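Notes from the grip failure, Monday. Typing fast, fix the spelling later.

**What went wrong:** jaw let go of the dustpan halfway up the stairs. Full pan. Grit all over the carpet treads, pan went bouncing to the bottom. No one hurt. Could have been, Châu Kim was two steps down and barefoot.

**Why:** handle too smooth, jaw pads dusty. Also we clamped by the handle end, so all the weight hung off the front. Dumb.

## Before you clamp anything

- Wipe the jaw pads. Dry cloth, no spray. Spray leaves a film and then you're worse off.
- Empty jaw test first. Open, close, 11 times. If it sticks once, stop.
- Check the little light on each gripper is green. No light, no lifting.
- Don't touch the black and white square with greasy fingers. Smudged marker = lost tracking = jaw ends up someplace you didn't want it.

## Cords

Second fault same day, Kedik charger got yanked out of the wall. Foot through the cable loop. Coil the slack and push it against the wall. Power strip too. Tape it if it crosses where you walk, the cheap Borstead tape is fine on hardwood, peel it slow.

## Working from the stairs

1. Sit down. No standing on a step with both hands full, ever.
2. Shoes on, laces tied. Feet flat before you squeeze.
3. Grip the pan by the body, not the end of the handle. Keep it low over the floor untill you trust it.

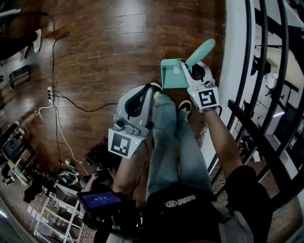

4. Railing side stays clear so you can drop a gripper and grab on.
5. Feels like it's slipping? Let it go. Do not chase it. A dustpan is cheap.

## If it drops anyway

Leave it. Jaws open, grippers down on the floor, then go get the pan. Look for cracks along the toothed edge, a chipped comb scratches floors.

Sweep the treads top to bottom, vacuum after. Grit in carpet eats it up.

Write down the time off the counter. Helps a lot when you go back thru the recording looking for the slip.

## Parts

Pads came from Grotora, 2 to a pack. Fiadzo ones are thicker but go shiny quick. Still need to order more.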